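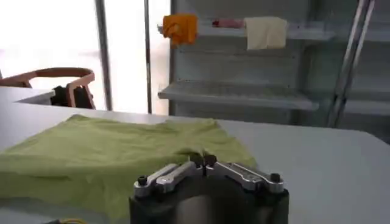
Chapter 7
Folding and Storing Everyday Clothing

Reading time: 5 minutes

Laundry work is usually taught as a matter of washing and pressing. Folding receives a page at most, and students are often expected to have learnt it at home. The result may be seen in any linen room where several people share the work: piles that lean, shirts that must be pressed a second time, and shelves on which no two stacks are the same width. This chapter treats folding as a task in its own right, with its own working surface, order of steps and standard of finish.

The garment used throughout the first half of the chapter is the plain T-shirt. It is soft, it has no buttons or collar to guide the hand, and it creases as soon as it is moved. A light green shirt laid out on a pale table, as at the head of this chapter, shows the condition in which most folding begins. The garment is spread flat, yet gentle wrinkles still run across it, and wherever the cloth is pinched a small ridge rises with shadowed folds on either side. Students should learn to notice such ridges early. A ridge left in place at the first fold will be pressed into the garment by the weight of the pile.

7.1 The working surface

A folding table should be smooth, clean and wide enough to take the whole garment with the sleeves open. A width of 90 cm is enough for adult shirts. Where sheets and towels are folded at the same table, more room will be needed, and the two kinds of work are best done at separate times of the day.

A pale surface has some advantage over a dark one. Loose threads and stains on a coloured garment are more easily seen against it, and the outline of the shirt is plain from a normal standing position. The surface should be wiped before each session and allowed to dry fully.

The height of the table matters as much as its width. The worker should be able to reach the far edge of the garment without leaning on the cloth. Leaning drags the fabric and brings back the creases that have just been smoothed away.

7.2 Spreading and smoothing

Spreading is done from the shoulders downwards. The shirt is placed face down, the shoulder seams are drawn level, and the hem is pulled gently towards the worker. Smoothing then follows with the flat of the hand, from the middle of the garment out to the sides. Knitted cotton stretches readily, and a firm pull at one corner will leave the hem uneven – a fault that cannot be corrected by folding.

In his notes for the training laundry at Flornis, Eero Sjöberg divided this stage into two parts, which he called "laying" and "settling". Laying puts the garment in its place. Settling is the short pause that follows, in which the worker looks along the hem and side seams before making the first fold. The terms are kept in this book, and they appear again in Chapter 8 in connection with bed linen.

The Flornis laundry kept a record of its work over one month in August. Of 732 shirts folded by trainees, 696 were accepted at the first inspection. The remaining shirts were returned to the table, most of them for uneven sleeves.

7.3 Terms used in this chapter

Body: the main part of the shirt, without the sleeves.
Fold line: the line along which the cloth is turned.
Ridge: a raised fold of cloth that has not been smoothed.
Face: the side of the folded garment that is seen on the shelf.

Students should have a clean T-shirt and a clear table ready before starting Section 7.4, in which the three-part fold is set out step by step.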